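Good Practice for Recording Household Tasks in Occupied Homes
Speaker notes, Montserrat Ortuño
June

Good afternoon. I speak for the Stamovico working group on field practice. My subject is the conduct of operators who record household tasks with hand-held grippers in homes where people live. [Pause for title slide.]

The draft rules rest on a review of 1,093 session reports submitted by member teams. Ásdís Kvaran and Yasuo Ishida read all of them. The most common fault was a missing note on what had been moved before recording began.

Rule one concerns consent. Every adult in the home signs before any equipment is unpacked. Consent covers named rooms only, and a door left open counts as part of the room. Please stress this point, as the Drumow teams have asked for it twice.

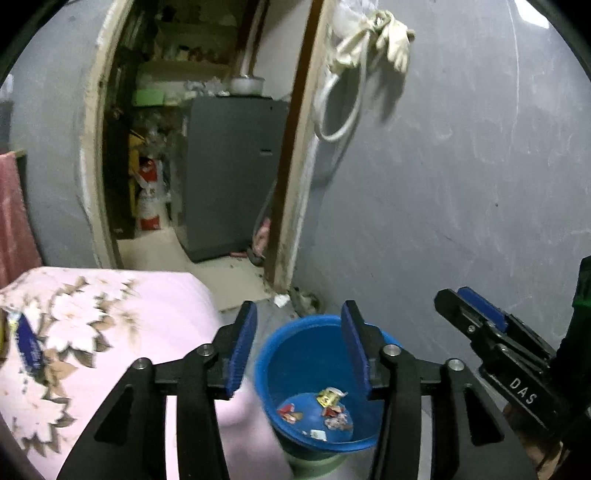

Rule two concerns the state of the home. Operators leave belongings where the household keeps them. Tidying for the sake of a cleaner recording is a departure from procedure and must be logged. Waste tasks carry an added duty: no letters, medicine packets or sharp objects may be used as trial items.

Rule three concerns the tool. Finger pads are wiped between homes and replaced after 300 grasps. The Ekden delegates prefer a visual check alone. The group considered their paper and kept the fixed limit. [If asked, refer to Annex 2.]

Rule four concerns withdrawal. A resident may stop a session at any time, by word or gesture, and the operator shall put the tool down at once. Recordings from a stopped session are held apart until the resident decides.

Written comments go to Remedios Urquijo at the Grønli office. Comments should cite the rule number and propose wording. Questions on translation will be taken after the break.

Related items
Consent forms for shared housing
Cleaning and storage of hand-held tools
Minutes of the Grønli meeting

This site uses cookies to remember your settings. Accept | Manage choices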